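Perception + planning sync, 26th February
Notes: Blandine (typed live, tidied a bit after)

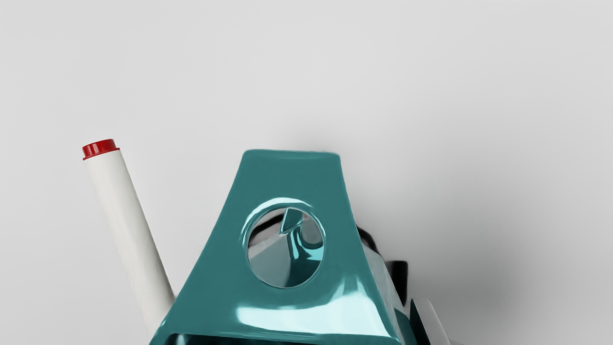

Blandine Tessier asked whether the sim renders are still too shiny to trust for the depth numbers. Solange Hoarau thinks yes for anything glossy, no for the matte stuff, and she'd like us to stop averaging the two together in one score. Agreed, see item 2.

## 1. Carried over from last time

- Planner timeout config moved out of the launch file. Done.
- Log rotation on the Holten box. Not done. Disk filled again, lost the tail of an overnight run.
- Naming: the sim side is **Yeoh**, the runtime is **Grillmont**. Please stop writing "the stack" in tickets, can't tell which one is meant.

## 2. Segmentation on shiny objects

- Teal plastic object with the round hole is the worst case we have. Specular streaks get split off as their own segments, and then the grasp sampler treats them as separate surfaces.
- The hole is its own problem. Mask either fills it or leaks through to the inner walls. Solange wants hole pixels labeled as a separate class. Blandine not sure, means relabeling.
- Slim white cylinder with the red cap: cap and body come out as two objects about as often as one. Merging by proximity fixes it but then the cylinder gets glued to whatever it's close to, which is worse.
- Merge rule proposal: only merge if the two fitted axes line up. Cheap to compute, we already fit cylinders for the grasp stage.
- Regression set is 2,827 renders. 1,943 pass with the current weights. Nobody happy with that but at least the number is now reproducable, same result on both machines.
- Split the report: glossy / matte / mixed. No combined score on the dashboard until the split has been up for a while.

**Decision:** axis-aligned merge goes in behind a flag, default off. Hole class waits for a cost estimate.

## 3. Self-filter and gripper geometry

- Dark gripper parts behind an object sometimes stay in the obstacle cloud. Planner then thinks there's something to avoid, where really it's our own fingers.
- Cause is probably the timestamp, joint state gets paired with the wrong render when the sim runs slower than real time. Solange has seen it off by one step in the logs, not every run.
- Padding the self-filter more hides it — but eats real points near contact. Don't want that.
- Fix the pairing first, then look at padding again. Blandine to add an assert so a mismatch fails loudly and doesn't just give a weird cloud.
- Shadows: the soft gray kind on the surface aren't breaking anything at present. Leave the light setup alone untill the pairing fix is in, otherwise we change two things at once.

## 4. Planner

- 46 runs flagged as "no plan found" since the new collision checker. Solange went through them. Most are the planner being handed a start state already in collision, so same bug as item 3 from the other end.
- The rest look like real ones, tight approach next to a leaning object. Sampler keeps picking a straight-down approach and gives up.
- Idea: let it tilt the approach away from the nearest neighbor before it burns the whole time budget. Solange has a branch, no tests yet.
- Error message should say *which* pair of links collided. Currently says "invalid start" and that's it.

## 5. Tooling

- Replay viewer crashes if the mask file is missing. Should just show the render without it.
- Bumavside asked for an export of failure cases in their format. Ok in principle, the converter is half written. Not before the pairing fix, or we're sending them bad clouds.
- CI: render tests too slow on every push. Move to nightly, keep a small smoke set on push. Which ones go in the smoke set? Ran out of time, Blandine to propose.
- Seeds. Still being set in two places. Config wins from now on, remove the one in the script.

## 6. Actions

| What | Who |
|---|---|
| Merge rule behind flag | Solange |
| Split glossy / matte / mixed in report | Blandine |
| Joint state / render pairing fix | Solange |
| Assert on timestamp mismatch | Blandine |
| Relabel estimate for hole class | Blandine |
| Link names in the collision error | Solange |
| Log rotation on Holten (really this time) | Blandine |
| Viewer crash on missing mask | whoever gets there first |

Parked: real camera noise model in Yeoh, wait til September. Solange objects to September, wants it noted. Noted.

Next sync same slot, bring the split report even if it's ugly.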